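4. Cables, pinzas y primera prueba con los cubos

Si vienes del capítulo 3, ya tienes las dos bases atornilladas a la mesa y la fuente enchufada. Ahora toca la parte que a mí más me gusta y en la que más veces he metido la pata: guiar los cables, comprobar las pinzas y hacer la primera prueba con piezas de verdad. Reserva una tarde. Yo la primera vez quise terminar antes de comer y acabé desmontando el codo derecho dos veces, con Ulises Montecinos sujetándome la linterna y bastante paciencia.

Necesitas la llave allen pequeña del kit Privow, un puñado de clips de cable y una bolsa de cubos con letras, de los de juguete. Los míos son de madera y están bastante gastados, y me sirven de maravilla.

4.1 Guiar los cables

1. Corta la alimentación desde la regleta. Con el botón del mando no basta, los motores siguen con tensión.

2. Empieza por el brazo izquierdo. Lleva el cable negro pegado al eslabón blanco y ve poniendo clips desde la base hacia arriba. No los aprietes todavía.

3. Al llegar a la muñeca deja un bucle amplio. Sí, queda feo — yo también quise recogerlo con una brida, y a la tercera rotación completa se me soltó el conector.

4. Repite con el brazo derecho. Aquí el punto delicado es el codo: el cable tiene que pasar con holgura y colgar un poco por debajo de la articulación. Dobla y estira el brazo a mano, despacito, y mira si en algún momento se tensa.

5. Cuando los dos brazos recorran todo su giro sin tirones, aprieta los clips.

PRECAUCIÓN: no metas los dedos entre la carcasa del codo y el eslabón mientras mueves el brazo a mano. Pellizca, y mucho.

4.2 Encender y revisar las pinzas

6. Aparta todo lo que haya encima de la mesa y da corriente. Espera 60 segundos sin tocar nada, los motores hacen su propia comprobación.

7. Busca la luz verde de cada pinza. La de un lado puede verse más floja que la del otro según desde dónde mires, así que agáchate un poco antes de asustarte. Si una no enciende, apaga y revisa el conector de la muñeca (nueve de cada diez veces es eso).

8. Abre Rastiva, entra en «Pinzas» y pon el límite de fuerza en 200. Viene de fábrica en 500, y con ese valor Jonalyn Marquez me dejó un cubo marcado para siempre.

9. Abre y cierra cada pinza unas cuantas veces desde la pantalla. Los dos dedos tienen que llegar a la vez al centro. Si uno se adelanta, vuelve a calibrar el cero antes de seguir.

Nota: después de calibrar hay que pulsar «Guardar» en los dos brazos, cada uno en su pestaña. Qusai Shboul perdió así una mañana entera y todavía me lo recuerda.

4.3 La prueba de los cubos

10. Pon 7 cubos en el centro de la mesa, sin ordenarlos. Interesa que unos queden juntos y otros más sueltos, porque el brazo se porta muy distinto en cada caso.

11. Selecciona el brazo derecho como activo y deja el izquierdo en espera, con la pinza abierta y a un lado del grupo.

12. Baja el derecho sobre los cubos a velocidad lenta y páralo antes de que los toque. Mira dónde cae el cable fino de la pinza: el bucle cuelga a los dos lados y puede quedar por encima de las piezas. 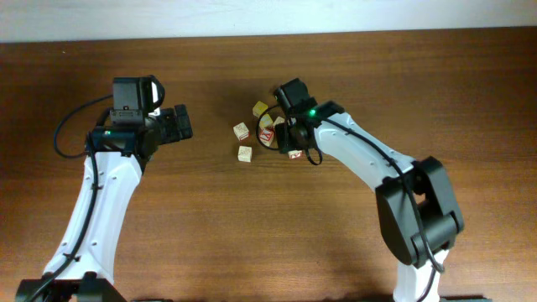
13. Si el bucle roza algún cubo, sube el brazo, afloja el último clip y recoge cable hacia el codo, lo justo. Vuelve a bajar y compruébalo otra vez.

14. Lanza «Recoger uno» y deja la mano cerca de la parada. El brazo debería cerrar sobre un cubo, levantarlo y quedarse quieto. ¡Disfrútalo, que la primera vez hace muchísima ilusión!

15. Repite con el brazo izquierdo como activo y el derecho retirado del centro. No los pongas a trabajar a la vez hasta haber configurado las zonas compartidas, que van en el capítulo 5.

PRECAUCIÓN: si un brazo se queda parado a mitad de bajada, no lo empujes. Pulsa la parada, sujétalo por el eslabón blanco y corta la corriente sin soltarlo.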